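Step 4: Record the lamp task with both grippers

Before recording, check that each jaw closes fully under trigger pressure and that the pads are seated. Replace any pad that rotates on its pin. Mount the lens, run the Vesow calibration script, and accept the result only if all 4 corners of the marker are detected at arm's length.

Set the lamp on a bare white table, unplugged. Bring one gripper in low at the base and the other toward the shade. Keep the marker facing outward.

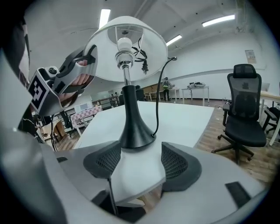 Cinzia Zuccaro reports that her pads slipped on glossy bases until she dropped the trigger spring to a softer rate and slowed the approach.

Log each take under its own folder. At 66 takes, stop and run the trajectory check; discard takes where tracking is lost near the shade. The Marnthorpe trainer needs over 1,000 frames per take and rejects shorter files without a warning.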